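3.2 What people do with a chair that comes apart

I'll admit I expected the chairs to be the boring part of this study. We picked them for the Manutent sessions mostly because everybody knows what a white plastic chair is, and I figured we'd spend our time on the shelving instead. Then I sat down with the 55 session notes and kept going back to the chairs!

What got me was the turning over. Before fitting or checking a leg, most people want the seat upside down or on its side, and they get there in very different ways. Some lay it flat and walk around it. Others tip it up on the table and keep hold of it the whole time, one grip on the rim and one down by a leg -- more awkward than it sounds, with a seat that broad. The legs stick up and get in the way of your face, and whatever else is on the table (pipes, in our case) takes up the room you'd like to have.

I coded these as "flat" and "held" turns, following the Slaoui scheme but dropping its 2 categories for folding furniture. A held turn counts from the moment the seat leaves level until it is set down again. Figure 2 has a held turn, with the seat at a steep angle and two of the legs pointing up.

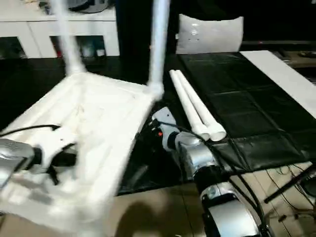
Figure 2. A held turn. The seat is gripped at its edge and near the base of a leg; two white PVC pipes lie side by side on the table.

3.3 Scuffs and other marks

Old scuffs turned out to be handy. I went through 630 close-ups of seats and noted where the marks were, using the Wuvance grid laid over the seat. I left the undersides out, as the lighting at Lemevmont was too uneven to read them, and any mark I couldn't place in a single grid square went into a separate list.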